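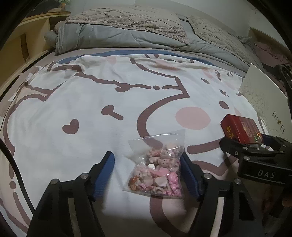 A zip bag of the little ones, on the cartoon blanket

The Small Shelf: Tidying Up the Figurines
Posted by Sveva Barbieri, January 4, 2023

Welcome back, everyone, and a happy new year to you all! I promised last May that I would finally sort out the small figurines, and, well, you know how these things go - the shelf got dusty, the shoebox got fuller, and before I knew it the holidays had come and gone. So this week I put the kettle on, cleared an afternoon and got started on the bed, where there's plenty of room to spread things out and nothing rolls very far.

The pinks and beiges went in together, with a few browns to keep them company, and I do love all those tiny dark dot eyes peering out through the plastic. My favorite has to be the bright pink one down the side of the pile (he lived on the kitchen windowsill for years, next to the basil).

If you're sorting your own, clear zip bags are a joy for anything this small, and you can find the one you want without tipping everything out. The bigger animals are still waiting in the Lultitz tin, and I'll get to those next. Do write and tell me how you keep yours!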